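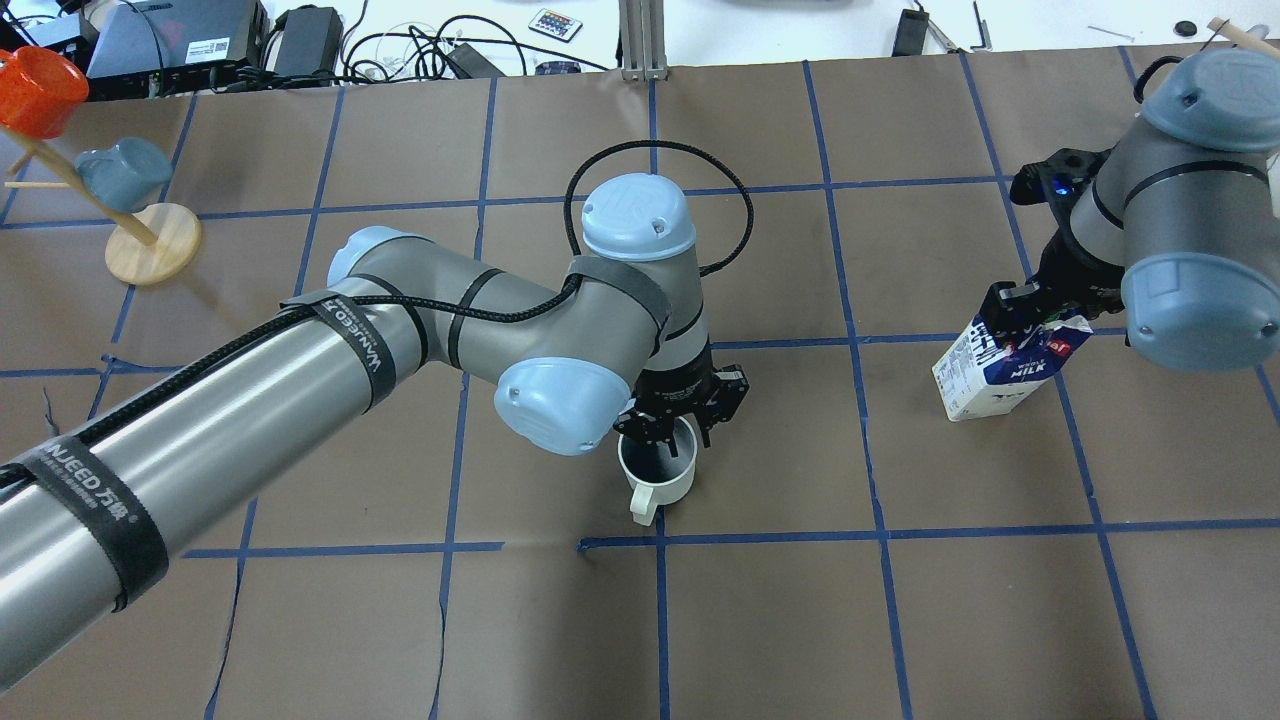
Caderno de bancada – ensaios de adesivos, junho, quinta-feira, 14h

Continuação da série de envelhecimento do adesivo Naylor sobre papel kraft. Lote Hekach aberto ontem. Provetes cortados no sentido da máquina, condicionados durante a noite na sala 2. Higrómetro verificado de manhã contra o de referência, sem correção a aplicar.

Objetivo: perceber se a perda de adesão observada em Ornodbridge vem do próprio adesivo ou do papel. O Mahfuz Mondal defende o papel. Tenho dúvidas, porque os provetes deles foram guardados em rolo e os nossos em folha plana.

Pelagem a 180 graus, velocidade constante, célula de carga pequena. O primeiro provete deu 321 g e rompeu fibra em quase toda a largura. O segundo desceu para 184 g com separação limpa, sem arranque de fibra. Diferença demasiado grande para o mesmo lote. Repetir antes de tirar qualquer conclusão.

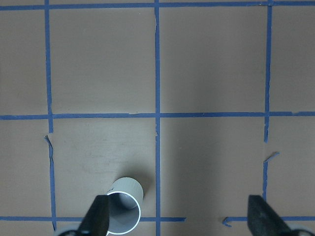

Revisto o procedimento de aplicação. O rolo de pressão estava a ser passado à mão, uma só vez, e a norma interna pede duas passagens em cada sentido. Corrigido na folha de ensaio. Os valores da semana passada ficam marcados como não comparáveis, incluindo a série do Roy Tunstall, que usou o mesmo rolo.

Nota sobre o tempo de repouso: entre a aplicação e a pelagem passaram intervalos diferentes de provete para provete. Nos adesivos de base acrílica a adesão continua a subir durante horas, portanto isto chega para explicar parte da dispersão. Fixar em 20 minutos e registar a hora de aplicação no verso, a lápis. A caneta atravessa o papel.

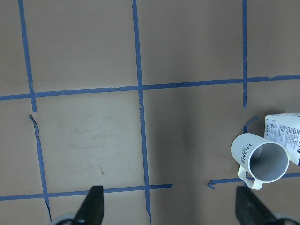 Segunda ronda, já com as duas passagens. Os valores agruparam melhor, por volta de 200 g, mas dois provetes continuam a soltar limpo. Ambos saíram da margem da bobina. Pedir à Dernier a ficha de colagem superficial do papel; se houver mais amido na margem, a tese do Mahfuz ganha peso.

Resíduo: na fita retirada devagar não ficou cola à vista desarmada. Na retirada rápida ficaram pontos isolados junto ao bordo cortado. Álcool isopropílico remove, mas levanta a fibra do kraft. Não usar em provetes que voltem ao ensaio.

Por fazer: 14 provetes do centro da bobina e outros tantos da margem, cortados pela mesma pessoa e com lâmina nova. Separar em envelopes distintos. Verificar também o zero da célula, que derivou ligeiramente depois do almoço – possivelmente a porta da sala aberta. 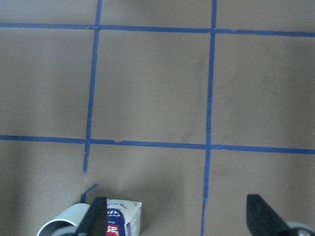
Fita azul sobre a superfície de trabalho, em quadrícula.

Adenda, 17h: zero da célula refeito, deriva desaparecida com a porta fechada. Os provetes da margem ficam a condicionar até amanhã. Falta resposta da Dernier.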